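Trying the Teko two-arm kit

Apr 15, 2018

I've been meaning to write up the Teko kit since we got the loan set. Brinero hire it out by the month, and the deal is simple enough: two arms, a gripper on each, a camera at the wrist, the software and a day of somebody's time to get you going. It costs 460 a month with a minimum of two months. You supply the table and the things you want moved.

What we want moved is soft packets. Anyone who packs orders for a living will know why. Boxes are easy, they have corners and they stay the shape they were. A plastic pouch slides, folds and shines under the lights, and most of the kits I looked at last August only showed boxes in their demos. So I asked for red pouches on a wooden table and nothing else.

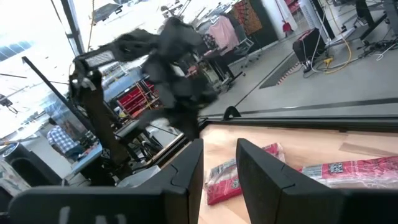

Yutong Xiao wrote in after my last post to say that grippers with flat, stiff fingers were fine on card but no good on film, and that I should budget for suction cups from the start. I take the point. Suction is an extra with this kit and I haven't tried it. The fingers that come as standard are black plates with a slight curve, and I wanted to know how far you could get with those before paying for more.

Setting up took four hours. Most of that went on cables and on getting the arms the right distance apart. The manual has a drawing for this but it assumes a deeper table than ours, so we ended up doing it by eye and then running the check routine until it stopped complaining. The software is plain to look at and I got used to it quickly. You teach a move by guiding the arm through it and saving the points. Editing a saved point is slower than it should be, and there is no undo, so save copies.

My advice on pouches is to go for one end and press down before closing. Going for the middle just pushes the contents about.
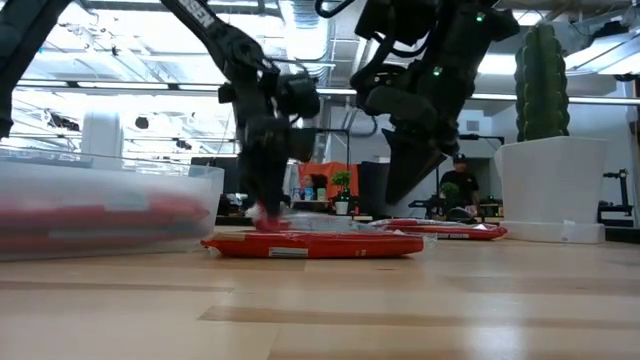
Gripper down on the near end of the larger pouch.

Support is by email and the replies I had were short and useful. Spare fingers are sold in pairs. The lead for the second arm could do with being longer.

I'd hire it again for a trial. I wouldn't buy it yet, not until they sort out the editing. Next I want to borrow the Jiang set and give it the same pouches, and Shoshana Ostrowski has offered me a morning with the one at Durnotdale if I bring my own table top.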